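Workshop Notes: Finishing and Maintaining Maple Boards

Updated March 28, 2026

Hard maple takes a finish slowly. The pores are small, so oil sits near the surface and builds in thin coats. Allow more time between coats than you would for oak or ash.

Flattening

Check the board with a straightedge across the width and along both diagonals. A cup can be planed out or sanded out with a long block. Do not clamp a cupped board flat and finish it that way. It will return to its shape when the clamps come off.

Glue joints show up as low or high lines after a change in humidity. Run a fingernail across each seam. If it catches, scrape the joint level with a card scraper before sanding. Sandpaper alone rides over the ridge and leaves a dip on both sides.

Sanding

Start at 100 grit if there are planer marks. Work up through the grades without skipping more than one. Vacuum the surface between grades, as a single coarse grain left behind will scratch through everything after it. Stop at 220 for oil. Finer paper burnishes maple and the oil will not go in evenly.

Figured areas tear out under a plane. Use a scraper there and skew it to the grain. Curly patches also darken more than plain wood under oil, so test on the back first.

Raising the grain

Wipe the board with a damp cloth and let it dry overnight. Knock down the fuzz with the last grade of paper, using light pressure and no machine. Repeat once for any board that will be washed.

Oiling

Use food-grade mineral oil on anything that touches food. Warm the bottle in a pan of hot tap water. Flood the surface, wait 20 minutes, wipe off the excess and stand the board on edge. End grain drinks more than face grain, so coat the ends twice. Treat both faces the same number of times or the board will cup toward the dry side.

For a harder surface, melt one part beeswax into four parts mineral oil by weight. A 500 g batch fills two wide-mouth jars. Use a double boiler and keep it off open flame.

Stains

Berry and beet marks lift with coarse salt and half a lemon. Leave for 8 minutes, rinse and dry. Black marks come from iron left wet on the wood. Oxalic acid removes them on shop boards only. Wear gloves and rinse well.

Storage

Stand boards on edge with air on both faces. Keep them away from radiators and dishwasher vents.

Questions on finishes go to Emmett Park at the Costigan shop desk.
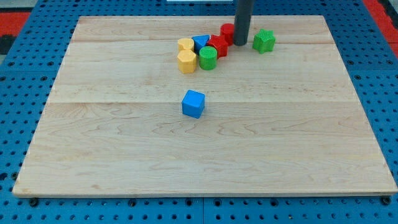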